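A Drinks Evening for Lantern Night, in a Small Apartment
Posted by Lleucu Parry on 21/02/2018
Filed under: Hosting, Kitchen, Drinks

Every September, when Patham has its Lantern Night, our street is closed for cars and the people walk up and down until the morning. We live on the second floor, exactly over the corner where the brass band stops to play, and so our friends have the habit to come to us between the lanterns and the last train. The first year I was not prepared at all. I had warm soda, one tray of ice and no place for the coats. Since then I write down what worked, and several readers have asked me for the list, so I put it now on one page. It is still winter, but some of these things can be made early, and many of them are useful for any evening where guests come and go.

The ice

Begin with the ice four days before. A normal home freezer makes it slowly, and what you see in the tray is always less than what you need. I empty the trays each morning and each evening into a big freezer bag, press the air out and lay the bag flat. If the cubes stick together, drop the closed bag once on the floor on top of a doormat.

For the punch bowl I make a big block in a cake form. A block melts more slowly than cubes and the punch stays strong longer. You can put slices of orange in it, but freeze first a thin layer of water, then lay the slices, then fill up. Otherwise they swim all to the top and look untidy.

Boiled water gives clearer ice. The difference is small and I do it only for the block.

The punch

This is our house punch. It is bitter, a little sweet, and you can leave the alcohol away without hurting it very much.

1 bottle of Stostano, or another bitter orange aperitif
280 ml strong black tea, cold
the juice of 4 lemons
sugar syrup, as you like it
sparkling water, to fill the bowl

Make the tea the evening before and take the leaves out in time, because tea that stands too long makes the tongue dry. Mix everything except the sparkling water in a pitcher and keep it in the refrigerator. The sparkling water comes in only when the first people ring the bell. Taste it then again. Cold drinks need more sugar than you think when you taste them warm.

For the bowl without alcohol I use red grapefruit juice instead of the aperitif and a bit more tea. Write on a card which bowl is which, with big letters, and put the two bowls on different tables. One year they stood beside each other and the ladle was traveling between them the whole night.

Glasses

I own 40 glasses now, all the same simple tumbler, bought from the Cadwaladr hotel when it changed its bar. They cost less than the paper cups of three years. If you can find a hotel or a café which is closing or renewing, ask there. They often are happy that somebody carries the boxes away.

Wash them the day before, even when they look clean. Glasses that stood in a cupboard smell a little of the cupboard. A spoon of white vinegar in the rinsing water takes away the gray film. Let them dry upside down on a cloth, and then turn them, so that the closed-in damp air can go out.

Guests forget which glass is theirs. I tried the little rings with beads, and they are pretty, but they fell off in the kitchen sink. What I use today is a piece of wool thread around the glass, in different colors, with a normal knot. My friend Lleucu Yorath, who shares my first name and has always to be the "other" one at our parties, takes green every year.

Towels and cloths

Put out more of them than you believe is necessary. I keep two for hands in the bathroom, one pile in the kitchen for drying, and old ones under the sink for spills. The good ones for the bathroom I wash without softener, because softener makes them smooth and they do not take the water so well anymore. Shake each towel hard before you hang it. It dries quicker and it feels softer.

For folding, clear a big flat surface. Fold the long side first, then in three parts, and put the pile with the round edge to the front. In this way you can take one without opening the others. 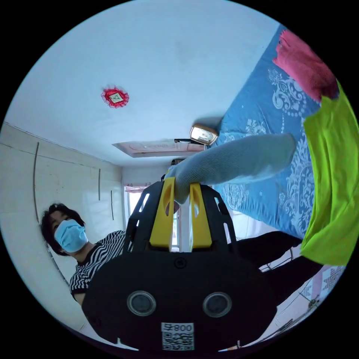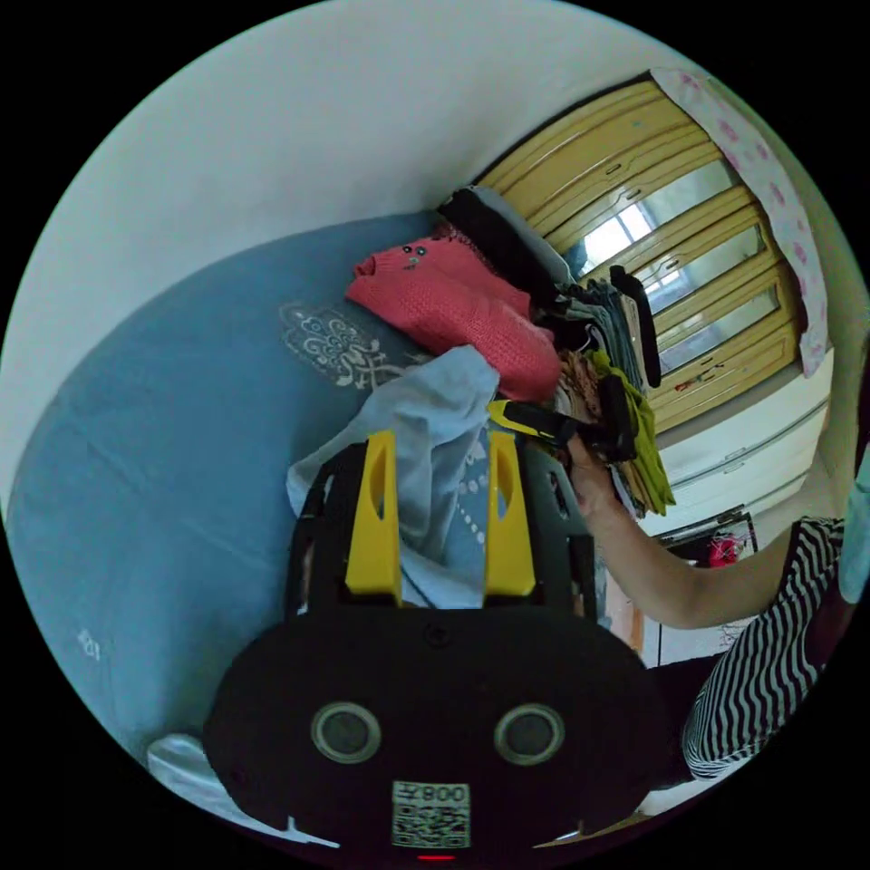
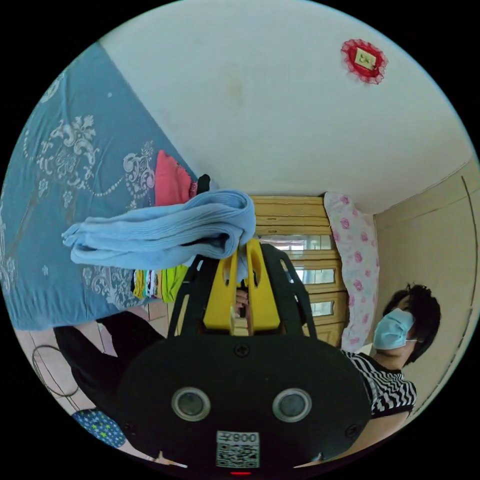
Yellow gripper fingers in all three; the folded light-blue towel is in the third picture.

Red stains from the punch must be treated on the same night. Cold water from the back side of the cloth, a little dish soap, and leave it in the sink until the morning. Do not put hot water on it. For candle wax wait until it is hard, break it off with a spoon, and then iron the place between two sheets of kitchen paper.

Light for the windows

In Patham it is usual that the houses on the route put lanterns in the windows, and the shops sell them for too much money. We make ours from jam jars. Soak the label off in warm water with baking soda, dry the jar well, and glue tissue paper around it with thin flour paste. Two layers are enough, with three you see almost no light. Leave the upper finger's width of the jar free.

I use only the small electric candles now. The curtains are near, and after midnight I do not watch the windows anymore. Buy the batteries separately before, as the ones that come inside often are weak, and test each light for one evening.

If you want a stronger color, paint the inside of the jar with food coloring mixed in white glue. It looks milky when you put it and becomes clear when it is dry.

Food that can wait

People come at eight, at ten, and some come at two in the night after the band is finished. Hot food is therefore difficult. I make things which are good at room temperature for a short time and I bring them from the refrigerator in small plates, again and again, instead of one big plate that stands there and becomes sad.

Cheese sticks from puff pastry can be frozen raw, already twisted. Bake them from frozen, and give them a few minutes more than the package says. My oven takes 65 cheese sticks on three trays if I am patient with the placing, and this is finished by midnight in most years.

Roasted nuts: mix them with one egg white beaten with a fork, salt, sugar and paprika, and bake on low heat until they do not stick anymore. Keep them in a tin and hide the tin.

Pickled cucumbers, olives, and carrots cut long in a jar with cold water. The carrots stay crisp like this the whole evening. Change the water if you cut them already in the morning.

For the late guests I have a pot of soup. My mother in Pronau says that a party without soup is only standing, and I have her recipe for potato soup with caraway, but any thick soup is good. Serve it in coffee mugs. A mug needs no plate and no table.

Coats, shoes and the bathroom

The coats go on the bed in the small room, as in every home, but put a sheet over the bed first if it can rain. An umbrella stand can be a bucket with an old cloth on the bottom.

In the bathroom take out what you do not want that people see, and put in a visible place what they may look for: paper, soap, a plaster, a comb, safety pins. One small lamp there is nicer than the big light. Let it burn the whole night, so that everybody finds the door.

Noise and neighbors

On Lantern Night our whole house is awake, so this is easy. For another evening I put a note at the stairs a week before, with my telephone number. I lay a rug or a folded blanket under the speaker, and it takes away much of the deep sound that goes through the floor.

The morning after

Before I go to bed I do only a few things. The glasses get filled with water. Food goes in the refrigerator. The trash bag with the lemon peels goes down. Windows open, also when it is cold.

The rest of the punch, if it is without sparkling water, can be frozen in a flat box and scratched with a fork every hour. We eat this on Sunday-style afternoons on the balcony, with the wool threads still around the glasses.

Comments (2)

Lleucu Yorath: You forgot the year with the piano stool. And please write how long the tea has to stand, mine became terrible.

Lleucu Parry: Five minutes, then take out the leaves! With the piano stool I am not ready yet.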